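The Pile and I: how I finally learnt to fold a long-sleeved top
6 min read

I have been at war with clean laundry for most of my adult life. Washing I don't mind. Hanging out I positively enjoy. It's the bit afterwards, when everything comes off the airer and lands in one great heap, that has always beaten me.

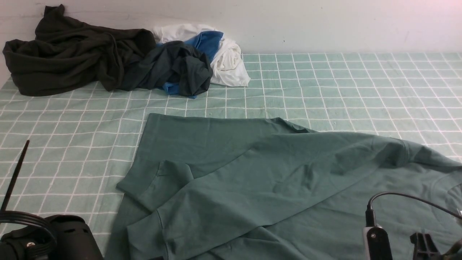

Starting with the sleeves

My teacher in all this is Shufen Deng, who spent years folding knitwear in a department store and now runs evening sessions on looking after clothes (mending, stain removal, the lot). I signed up for the darning, if I'm truthful, and stayed for the folding.

Her first rule is that you work on a cloth with squares on it. I thought this was fussy until I tried it! A plain table gives you nothing to line up against, whereas a grid shows you straight away that your left side has wandered off. She also likes the table pushed up to a wall, so the heap waits at the back and you keep the front for the one thing you're folding.

So, a long-sleeved top. Lay it out flat and don't panic about the creases yet. Bring one sleeve back across the body, cuff pointing to the far side, and stop there. Stroke it down with the flat of your hand from the shoulder seam outwards. Only then do the other sleeve. I used to grab both at once and fling them over like someone putting on a straitjacket, and I always ended up with a lump in the middle.

Then fold in the sides, bring the hem up to just short of the neckline, and fold once more. Mine came out the shape of a slice of toast. Shufen's came out the shape of a book.

Which one first?

We had a proper disagreement over this in class. Dionysis Giannakopoulos, who sat next to me and has three teenagers, does all the small things first because it makes the heap shrink faster. Mafalda Guerreiro sorts by colour before she folds a single thing, darks one end and whites the other, and can't be talked out of it. I pull out whatever is on top. Shufen let us argue for a good ten minutes and then said she does the long sleeves first, while her patience is fresh, and leaves the socks for the radio.

I've tried it her way for a month now and I'm a convert. Once the tops are done, the rest feels like pudding.

What I bought, and what I didn't

You can spend a lot on this if you're daft. I looked at a folding board from Huko and decided a big hardback did the same job. I did give in and order a set of 14 shelf dividers from Jevevico, and they've stopped my stacks sliding into each other, so no regrets there. The checked cloth came from a market stall and has been through the wash so often that it ripples a bit. It still does the job.

My record, since you ask, is a full basket in roughly 75 minutes with a cup of tea in the middle. Dionysis says that's slow. Dionysis has not seen my airing cupboard.

Get our home and garden newsletter every month. Unsubscribe whenever you like.

Contact us | © Ellau Magazine | Back to top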